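**Wrinkles in linen napkins, is steaming enough?**

**tcele_home**
I have a big lunch on Saturday and I'm trying to skip ironing. I have an old Jetex hand steamer and a stack of linen napkins from Daltmont. Steam alone leaves them wavy. Tumelo Cele, if anyone is wondering about the user name.

**marrowfat**
Steam won't do it on linen. Iron them damp, on high, wrong side first. 90 seconds each if you don't fuss with the corners.

**upstate_gil**
Disagree. Pull them out of the washer early (I spin at 800), smooth them flat on a table and leave them overnight. I haven't ironed a napkin since July. 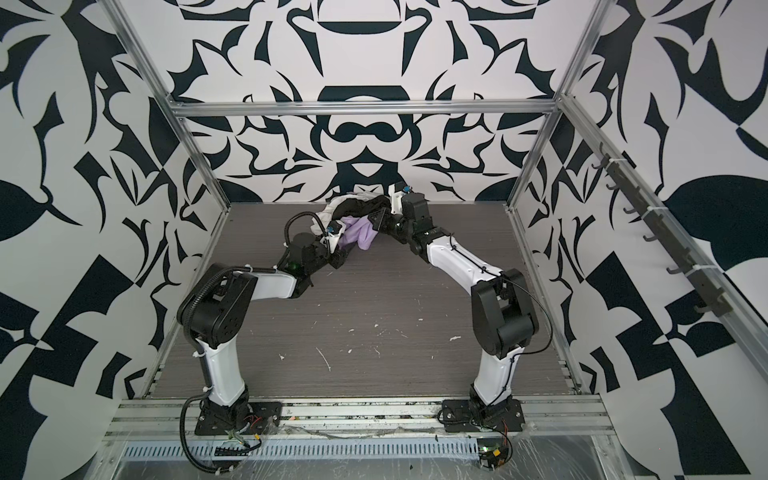
**marrowfat**
Flat drying works for thin cotton. Linen keeps whatever crease it had when it dried, and you need weight or heat to get it out. Cloth left in a small crumpled pile like the one on that gray tabletop will set that way, and then you have to wet it again.

**upstate_gil**
I said smooth them first. Mine are linen too, 11 of them, and they come out fine.

**tcele_home**
Did one each way. Gil's is OK folded, but marrowfat's looks better open. Does starch matter?

**marrowfat**
Light spray, only on the wrong side. Skip the Clorkari one, it flakes.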